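I spent a morning in June with the household robot group at Zetusero, and I came home with a notebook full of scribbles about plates. The team has a new result out on teaching a robot to handle things in rooms it has never trained in, and I wanted to see what that looks like up close.
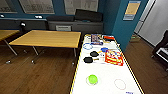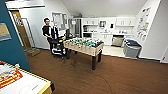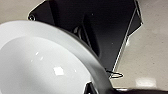
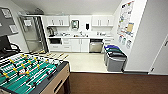

Photos: Zetusero / Sandamali Begum

The short version goes like this. Most groups collect their practice runs in a tidy lab, then wonder why the robot gets lost in a real kitchen. Reinaldo Teixeira, who leads the work, went the other way and had his people record in break rooms and shared offices, a few runs in each place before packing up and moving on. They ended up with 600 runs from 34 rooms.

Then came the test. One copy of the model learned from all those rooms, and a second learned from the same number of runs recorded in only 2 of them. In kitchens neither had seen, the well-traveled one finished 28 percent more of its tasks. Same robot, same amount of practice!

"I expected a bump, but a small one," Teixeira told me. He thinks the wrist view matters a lot, as it gets the model close to a plate or a cup whatever the room behind it looks like. His colleague Asanka Munasinghe isn't so sure — she suspects the variety of tables and counters did most of the work, and she wants to rerun everything with the wrist camera switched off.

Glossy dishes are still a headache, and so is anything thin and flat. The group plans to share its recordings later this year, once the labeling is checked.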